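Weiße Tischplatte

aus dem Mindbridge-Lexikon, Abteilung Möbel und Flächen

Eine weiße Tischplatte ist die waagerechte Arbeits- oder Essfläche eines Tisches, deren sichtbare Oberseite weiß beschichtet, lackiert, gebeizt oder von Natur aus hell ist. So würde es wohl in einem ordentlichen Lexikon stehen, und damit wäre der Artikel fertig. Ich schreibe aber seit Jahren für Mindbridge die Möbeleinträge, sitze selbst an so einer Platte (matt, ein bisschen zerkratzt, vorne links ein Teerand) und finde, dass man dazu mehr erzählen kann!

Bezeichnung und Abgrenzung

Im Handel heißt alles Mögliche Tischplatte. Manche Läden meinen damit nur das lose Brett ohne Gestell, andere den ganzen Tisch, wieder andere schreiben Arbeitsplatte und meinen die Küche. Ich halte es hier so: Die Tischplatte ist der Teil, auf den man etwas legt, und alles darunter gehört zum Gestell. Die Küchenarbeitsplatte hat einen eigenen Artikel, der Schreibtischaufsatz auch, und über Klapptische schreibe ich vielleicht noch was, wenn ich dazu komme.

Auch das Wort weiß ist wackliger, als man denkt. Stellt man drei Platten aus drei Läden nebeneinander, ist eine gelblich, eine bläulich und die dritte hat diesen leichten Grauschleier, den matte Flächen gern haben. Bei glänzenden Platten fällt der Ton weniger auf, dafür sieht man darin die Lampe und das Fenster und an schlechten Tagen das eigene Doppelkinn. Kataloge behelfen sich mit Zusätzen wie Reinweiß, Altweiß, Polarweiß oder Kreide. Was der eine Hersteller Altweiß nennt, geht beim anderen glatt als Creme durch, deshalb nehme ich inzwischen immer ein Musterstück mit nach Hause und lege es abends unter die Lampe.

Material und Aufbau

Die meisten weißen Platten in Wohnungen und Büros bestehen innen aus Spanplatte und außen aus einer dünnen, mit Melaminharz getränkten Dekorschicht. Das ist günstig, leicht abzuwischen und ziemlich zäh, solange die Kante hält. Eine Stufe darüber liegt der Schichtstoff, kurz HPL, bei dem mehrere Lagen Papier unter Druck und Hitze mit Harz verpresst und dann auf einen Träger geleimt werden. Er steckt Stöße besser weg und kommt darum auch in Werkstätten und Schulen vor.

Daneben gibt es lackierte Platten aus MDF, die mir persönlich am besten gefallen, solange sie neu sind. Der Lack läuft weich um die Kante herum, es gibt keine Fuge und kein angeklebtes Band. Leider ist er auch empfindlicher, und ein heruntergefallener Schraubenzieher hinterlässt eine Delle, die man jeden Morgen beim Kaffee wiederfindet. Massivholz wird ebenfalls weiß behandelt, meist geölt oder gebeizt, sodass die Maserung durchscheint. Dann gibt es noch Linoleum, Mineralwerkstoff, Glas mit weißer Rückseite und emailliertes Blech. Letzteres kenne ich vor allem von Omas Küchentisch, und wer so einen geerbt hat, soll ihn bitte behalten!

Bei der Dicke gehen die Meinungen auseinander. Dünne Platten wirken elegant, brauchen aber bei größerer Länge einen Rahmen oder Streben darunter, sonst hängen sie irgendwann in der Mitte durch. Das passiert so langsam, dass man es erst merkt, wenn der Bleistift von allein losrollt. Dicke Platten sind manchmal gar nicht so dick, wie sie tun: Da ist innen eine Wabe aus Pappe, und nur am Rand sitzt ein massiver Streifen. Zum Schreiben und Essen reicht das völlig. Eine Schraubzwinge mit Lampe dran würde ich an so einer Platte aber nur mit einem Brettchen als Zwischenlage festziehen.

Matt oder glänzend

Über diese Frage habe ich in der Redaktion schon Abende lang gestritten - und ich bleibe auf der matten Seite. Eine matte Fläche streut das Licht, man wird beim Arbeiten nicht geblendet, und kleine Gegenstände heben sich ruhig von ihr ab. Wer viel mit Kleinkram hantiert, mit Schrauben, Perlen oder Bauteilen, der lernt das schnell schätzen. Auch zum Fotografieren ist sie angenehm, weil die Schatten weich bleiben und keine Spiegelung der Deckenlampe mitten im Bild klebt.

Dagegen spricht der Schmutz. Raue Oberflächen halten Graphit und Fingerfett fest, und wer mit den Unterarmen auf der Platte liegt (ich!), poliert sie im Lauf der Zeit stellenweise blank. Bei mir gibt es zwei glänzende Flecken links und rechts der Tastatur, die gehen auch nicht mehr weg. Supermatte Lacke, die seit einiger Zeit Mode sind, sollen gegen Fingerabdrücke helfen. Das klappt mal besser und mal schlechter, je nachdem, wie fettig die Finger sind.
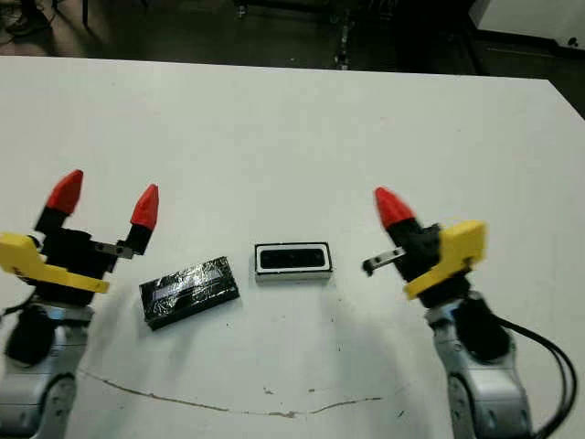 Beim Kontrast hat die helle Fläche übrigens eine Kehrseite, die in den Möbelhäusern selten zur Sprache kommt. Dunkle Sachen findet man auf Weiß sofort wieder, weiße Sachen dagegen verschwinden. Ich habe schon eine Tablette, zwei Radiergummis und eine komplette Steckdosenleiste übersehen, die alle brav auf dem Tisch lagen. Manche legen sich deshalb eine graue oder grüne Matte unter, was ich verstehe, obwohl dann von der schönen Platte nicht mehr viel übrig bleibt.

Zur Platte gehört auch der Boden, auf dem der Tisch steht. Auf dunklem Boden zeichnet sich die Kante scharf ab, und das Zimmer bekommt etwas Aufgeräumtes, selbst wenn es das gar nicht ist. Auf hellem Boden schwimmt das Ganze ein wenig. Ich stoße mich an weißen Tischen auf hellen Fliesen deutlich öfter, aber das mag an mir liegen.

Kanten

Die Kante ist bei fast jeder beschichteten Platte die Stelle, an der es irgendwann losgeht. Am Werk wird ein Streifen aus Kunststoff angeleimt, früher oft aus Papier mit Harz, und wenn der sich an einer Ecke löst, zieht der Spankern Feuchtigkeit und quillt auf. Zurück geht das nicht mehr. Abstehende Kanten also früh nachkleben, mit wenig Leim, Klebeband drüber und über Nacht in Ruhe lassen. Zum Aufbügeln gibt es Ersatzband von der Rolle, bloß trifft man den Farbton selten genau. Bei einem Tisch an der Wand drehe ich dann einfach die reparierte Seite nach hinten.

Gerade Kanten sehen streng und sauber aus. Unter den Unterarmen drücken sie allerdings ziemlich, und nach einem langen Nachmittag hat man zwei rote Striche auf der Haut. Abgeschrägte oder gerundete Kanten sind bequemer. Für Kinderzimmer würde ich immer runde Ecken nehmen, in Fluren auch.

Reinigung und Pflege

Ein feuchtes Mikrofasertuch und ein Tropfen Spülmittel, danach trocken nachwischen, mehr braucht es im Alltag nicht. Bleistift bekommt man mit einem weichen Radiergummi ab. Kugelschreiber ist hartnäckiger, da hilft auf Melamin und Schichtstoff oft etwas Alkohol auf einem Lappen, auf lackierten Platten aber bitte vorher an der Unterseite probieren. Kaffee, Kurkuma und Rotwein nimmt man sofort auf. Wer sie eintrocknen lässt, hat auf einer rauen matten Fläche lange etwas davon.

Von Scheuermilch und Schmutzradierern rate ich bei matten Oberflächen ab, auch wenn der Fleck noch so lockt! Beide schleifen, und hinterher ist die Stelle glatter als der Rest. Bei uns in der Redaktion steht seit April eine Flasche Drudine, ein milder Flächenreiniger, der angenehm unaufdringlich riecht und keinen Film hinterlässt. Kugelschreiber schafft er nicht, Klebereste auch nicht, für den üblichen Schreibtischschmodder bin ich zufrieden.

Heiße Töpfe gehören auf einen Untersetzer. Schichtstoff hält kurz einiges aus, aber der Leim darunter mag es nicht besonders, und auf Lack reicht schon eine sehr heiße Tasse für einen matten oder gelblichen Ring. Gegen das Vergilben durch Sonne kann man wenig tun. Wer eine Schreibunterlage jahrelang am selben Fleck liegen lässt, sieht beim Wegnehmen ein helles Rechteck, und das bleibt dann auch.

Die Sammlung in Iltow

Für diesen Eintrag war ich in Iltow, wo der Möbelbauer Hầu in einer alten Lagerhalle seine Musterplatten aufbewahrt. Laut Karteikasten sind es 3.086 Stück, fast 3.000 davon in irgendeinem Weiß oder hellen Grau, und 350 liegen so aus, dass man sie anfassen darf. Ich habe alles angefasst, was ich durfte, und war danach für Farbnamen eine Weile nicht zu gebrauchen.

Spannend fand ich dort das Regal mit den gealterten Mustern. Hầu legt seit 11 Jahren Platten ans Südfenster, jeweils zur Hälfte abgedeckt, und schreibt das Anfangsdatum auf die Rückseite. Bei einigen lackierten Stücken ist die Grenze zwischen den Hälften so deutlich, als hätte man sie mit dem Lineal gezogen, bei ein paar beschichteten musste ich sie lange schräg gegen das Licht halten. Auf die Frage, welches Weiß ich denn nun nehmen soll, bekam ich einen Stapel Musterstücke in die Hand gedrückt und den Rat, sie eine Woche lang auf dem Küchentisch liegen zu lassen. Die liegen da immer noch.

Gebrauch

Weiße Platten stehen heute in Büros, Küchen, Werkräumen, Nähzimmern, Laboren und Klassenzimmern. In Laboren und Werkräumen zählt vor allem, dass man sieht, wo gekleckert wurde. Zu Hause ist es oft der Wunsch nach Helligkeit, kleine Zimmer wirken mit einem hellen Tisch weniger vollgestellt. Ich kenne auch Leute, die ihre alte dunkle Platte einfach umgedreht und die Unterseite gestrichen haben. Mit einem ordentlichen Grundanstrich und mehreren dünnen Schichten Lack geht das gut, nur mit dem Abstellen schwerer Sachen sollte man warten, bis der Lack richtig durchgehärtet ist, sonst klebt die Blumenvase fest.

Siehe auch: Arbeitsplatte, Kantenumleimer, Schreibunterlage, Tischbock, Tischgestell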